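Dunent guidelines

The Dunent guidelines are a set of good-practice rules for tabletop work with two-armed robots. They cover the layout of the table, the handling of drinks containers and the use of shared rooms. The current edition is dated September 2023 and was edited by Keir MacLeish. It has 27 rules in four parts.

Table layout

Part one deals with the table before a task begins. Objects must stand upright, and both grippers should be open before the arms are released to move. The surface should be plain and matt, as shiny tops confuse some cameras.
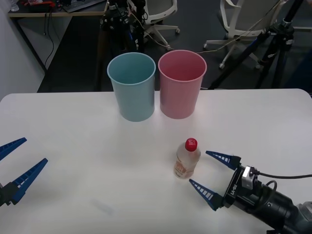 Two cups and a small bottle on a white table, with both grippers open.

Objects may stand close together only if the task calls for it. Rule 19 says that cups in a pair should differ in colour, so that a written instruction can name one of them without doubt. The rule was taken from an older Wakitz handbook, which also asked for a difference in size. MacLeish dropped that part 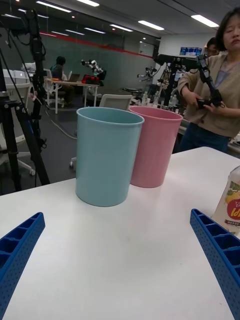

after trials at Fallahi, where staff had found matching cups of two colours easy enough to tell apart in their notes.

Bottles

Bottles must be capped at all times. Labels are left on, and the operator records which way the label faces. Glass is not allowed. Soft plastic bottles need a lower grip force, which is set for each type and written on the task sheet. Cerura, an early user of the rules, keeps these sheets for 1000 working hours before they are reviewed.

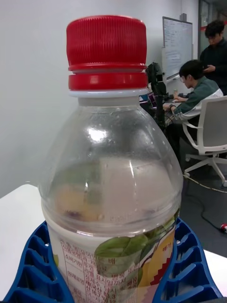
Shared rooms

Part three applies where people work at desks near the robot. Each arm must have a stop button within reach of its operator. Cables on the floor are to be checked at the start of each shift.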